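The Fruit Plate Is Back and I Have Opinions About Tomatoes
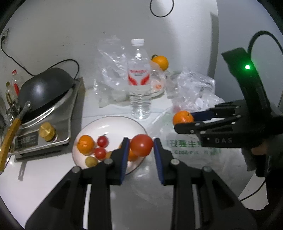 Written by the person behind this blog – home cook, list maker, full-time tomato defender
October 9, 2021

I have reached the stage of adult life where unpacking the fruit shopping is one of the best parts of my week. Bags everywhere, a bottle of water within reach, a plain white plate in the middle of the table, and the slow business of deciding what goes on it. I love it! I love it more than cooking, some days, and I really do love cooking.

The rule in our apartment is that tomatoes go on the fruit plate. I know, I know. My aunt keeps hers in a drawer of the fridge and we have had words. But a big glossy red tomato next to a tangerine is such a cheerful sight that I can't see why you'd shut it away in the dark, and the flavor is so much better when it hasn't been chilled. If yours are cut, fine, into the fridge they go. Whole ones stay out with me.

I got the habit when we lived in Alteten, in the flat with the tiny kitchen above the bakery. There was no counter to speak of, so everything we bought sat on the table until it got eaten, and I noticed we ate far more of it that way. We moved to Fekete in March and I now have a proper cupboard and a proper fruit drawer, and for a few months I used them like a sensible person. The result was a tangerine so old it rattled. So the plate came back.

Some notes, for anyone who wants to do this too (do it!).

Use a flat plate. A bowl looks generous, but the fruit at the bottom gets forgotten and squashed, and then you have that smell. With a plate you have one layer and you can see the lot. Mine is round and white and came in a box of mismatched dishes at the Fluseck flea market, 2 for the price of one because the other had a chip.

Take everything out of the plastic. I'm terrible about this and there's always one last tangerine perched on a crumpled bag while I go and do something else. But fruit left in a tied bag sweats, and citrus goes soft and dusty-green on one side before you know it. Empty the bags, shake them flat, and put them wherever your bag of bags lives. (Ours is behind the door and has become a sort of pet.)

Put the big things down first. One large tomato, then the oranges or tangerines, and then the cherry tomatoes, which will roll off if you give them half a chance and which do very nicely nudged up against a tangerine. Anything small and yellow-green can go near the rim where it won't get buried.

Don't wash until you're about to eat. I used to rinse the whole haul the minute I got home and feel very virtuous, and half of it spoiled early.

Now, prices. The greengrocer behind the Travport bus station had tangerines at 110 for a net last week and 195 for the fancy ones with leaves still on. I bought the cheap net, and there were 13 in it, every one of them sweet. I stood in the street and ate the first one on the spot – sticky hands all the way home, no regrets.

The big tomato has a plan already. Thick slices, salt, a little oil, toast rubbed with garlic, and I'll be eating it standing up next to the stove. The cherry tomatoes never make it to a recipe because I eat them every time I walk past, and I have made my peace with that. If any tangerines survive I want to try them in a salad with thin red onion and black olives, which a reader suggested back in the spring and which I've been thinking about ever since.

Next week I'm hoping for the first good pears. They'll need a second plate, and I may have to go back to Fluseck for it.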